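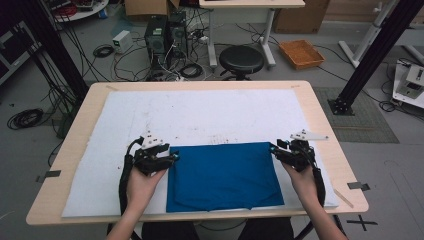

Pankaj Singhal 댓글: 4장만 따로 뽑아서 줄 수 없나요, 신입들 첫날에 앞부분까지 다 읽을 시간 없어요. 그래서 이번 판부터 따로 뺌. 나머지는 동아리방 바인더 참고.

4장. 옷 개기 과제 준비 (Jukby 로봇 동아리, Tomar 팀)

4.1 시작 전
1. 테이블 위 흰 패드부터 확인. 가장자리 들뜨면 테이프 다시 붙일것.
2. 셔츠 한 장만 올리기. 나머지는 바구니에.
3. 그리퍼 두 개 케이블 연결. 왼손용, 오른손용 바꿔 끼우지 말 것.
4. 마커판 흔들리는지 손으로 살짝 눌러 봄. 흔들리면 거기서 중단, 조장 호출.
5. 로그 프로그램 Uvila 켜고 녹화 표시 들어오는지 확인.

주의: 케이블이 팔꿈치에 감긴 채로 시작 금지. 1월에 커넥터 2개 날렸음.

4.2 그리퍼 점검
1. 전원 넣기 전에 손으로 천천히 닫아 보기.
2. 양쪽 패드 끝 높이가 맞는지. 어긋나면 4.4로.
3. 피벗 부싱 네 군데, 먼지나 실밥 끼었으면 붓으로 털기. 기름 치지 마세요.
4. 청록색 스페이서 유격 확인. 돌려서 조이지 말고 육각렌치로.

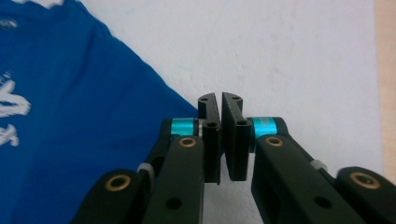 그림 4-2. 패드 끝이 거의 맞닿은 상태. 왼쪽은 파란 티셔츠.

참고: 패드가 뻑뻑하면 억지로 벌리지 않기. 예비 패드는 Darnell 상자에 있음. 쓰고 나면 목록에 적어 주세요, 제발.

4.3 잡기 연습
1. 셔츠를 패드 위에 펴고 모서리 하나 정하기.
2. 그리퍼를 벌린 채로 천 가장자리까지 접근. 급하게 내리면 천이 밀림.
3. 한 겹만 잡고 들어 보기. 두 겹 잡히면 놓고 다시.
4. 접고, 놓고, 손 빼기. 여기까지가 1회.
5. 한 사람당 40회. 7회마다 쉬고 교대해도 됌.
6. 실패한 것도 지우지 말고 저장. 파일 이름은 자동.

주의: 옆에서 천 잡아주는 사람은 집게 사이에 손가락 넣지 말것.

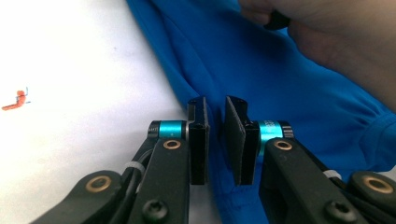 그림 4-3. 파란 천 가장자리 쪽에서 벌어져 있는 그리퍼.

4.4 패드 높이 맞추기
1. 케이블 먼저 뽑기.
2. 육각 나사 반 바퀴만 풀고 패드 위치 조정.
3. 다시 조이고 4.2 처음부터.
4. 그래도 안 맞으면 Pankaj Semwal한테 넘기기. 저녁 6시 이후엔 답 없음.

현재 누적 1,113회. 대회용 제출 양식은 5장.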